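We use cookies to improve your experience on this site. By continuing to browse you accept our cookie policy. Accept | Manage preferences

Dallis wall panels: a review from someone who now owns a lot of white

27/03/2024

I ordered the Dallis panels in October, having been told by the brochure that they would make my workshop "feel twice the size." It feels the same size. It does feel a lot more like a dentist's, and I say that as a person who paid $3,857 for the effect.
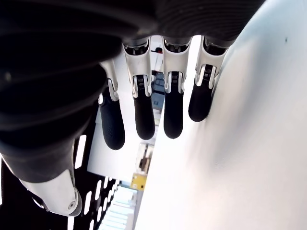
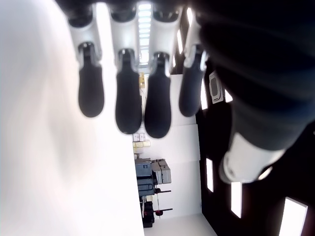
Let's start with the seams. The brochure calls them invisible, and from the parking lot I suppose they are. Indoors you get a faint line between one panel and the next, and I stopped minding after 4 days. My old Cropper boards had gaps you could post a letter through, so this is progress.

Cleaning is easy. A damp cloth takes off most things, including coffee and pencil. Marker takes a second cloth and some language.

Glare is the real complaint. If your room gets any daylight from overhead, these panels will pass it along to your eyeballs at no extra charge. Dallis sells a matte finish. I found that out after the last panel was up, from a leaflet packed under it.

Fitting took me 7 evenings with the Rilach clip rails, which are sold separately, as is the little key you need to tighten them. The clips grip well. They also grip well when you have put the panel on upside down. I did look at Zeteck's version first, but it came only in beige, and I have some pride.

Would I buy them again? Yes, in matte, and I'd read the leaflet first. 4 stars. The missing one is for the key.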